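Section 7. Teaching a pick by hand with the marker cube
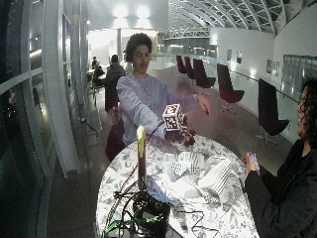
7.1 What this section covers

The Gutier sorting cell at Irnbridge can be taught new items in two ways: from the office, by loading a finished program, or at a table, by a person moving the marker cube through the motion. This section is for the second way. It replaces the sheet dated 16 August 2021.

You do not need programming experience. Teaching is now part of the packer and line lead jobs at Irnby, and the people who used to hand-sort returns are the ones who decide how the cell handles them. If you have not done the half-day with Lejla Dimitriou, sit in on a session before you lead one.

7.2 Who does what

Teaching takes two people.

The demonstrator moves the cube. This should be someone who has sorted the item by hand.

The operator holds the pendant, starts and stops each recording, and watches the status line on the screen.

Swap roles after 24 recordings. Time spent teaching is booked under code 69, as paid work at your normal rate, and does not count against your pick target for the shift. If your line lead books it any other way, tell Lejla.

7.3 Before you start

1. Choose a table that does not rock. A table away from the line is fine, and a covered one is fine too as long as the cover lies flat where you will be working.

2. Check the faces of the cube. Each printed pattern must be clean and whole. A scratched or lifting pattern will make the position jump.

3. Put the sync box on the table and connect it. Leave enough slack that nobody can pull it off by catching a cable with a sleeve.

4. Route floor cables along the wall or window side, not across a walkway.

5. Turn on the box and wait for the steady light. A blinking light means it has not found the cell controller. See 7.6.

6. Lay out the item you are teaching. For soft goods, drop it the way it would land from the chute. Do not fold it.

CAUTION: The cell must be in Hold before anyone picks up the cube. In Follow mode the arm copies the cube live, even if you are in another room and cannot see it. Check the mode on the pendant, then have the second person check it.

7.4 Recording a pick

1. The demonstrator says "ready." The operator presses Record and waits for the tone.

2. Hold the cube still above the table for two seconds. The system uses this as the start point.

3. Move the cube to where you would grip the item. Use your normal working speed. Slow, careful motions teach the cell to be slow.

4. Keep your free hand clear of the cube. A hand across the front of it hides the patterns, and the recording will show a gap.

5. Move to the drop point and hold for one second.

6. The operator presses Stop, then Keep or Discard. If either of you is unsure, press Discard.

7. Rearrange the item and go again.

Note: Talking during a recording is fine. No sound is saved. Pointing and gesturing are fine as well – only the cube is tracked.

A new item needs 200 kept recordings before the cell will accept it. Most pairs spread this over several shifts. The count carries over, so you can stop at any time without losing work.

7.5 After the session

1. Press End Session. Do not just switch off the box.

2. Enter the item name the way people on the floor say it. The office adds the stock code later.

3. Write down anything the cell should leave alone: torn bags, wet labels, tangled straps. These go to the manual bench, which stays staffed on every shift.

4. Return the cube to its case with the lid closed.

The first run of a new item is always watched. One of the two people who taught it stands at the cell with the pendant and can stop the run for any reason. You do not have to explain a stop in writing unless something was damaged.

7.6 Common problems

Box light keeps blinking: Check both ends of the network cable, then restart the box once. If it still blinks, call the Seppälä service desk.

"Marker lost" on screen: Wipe the cube with a dry cloth and look for glare from windows or ceiling lights. Turn the table or move to the other side of it.

Position drifts during a recording: The table has moved. Discard, run Set Table from the pendant menu, and start again.

Recordings kept but not counted: The start hold was too short. See 7.4, step 2.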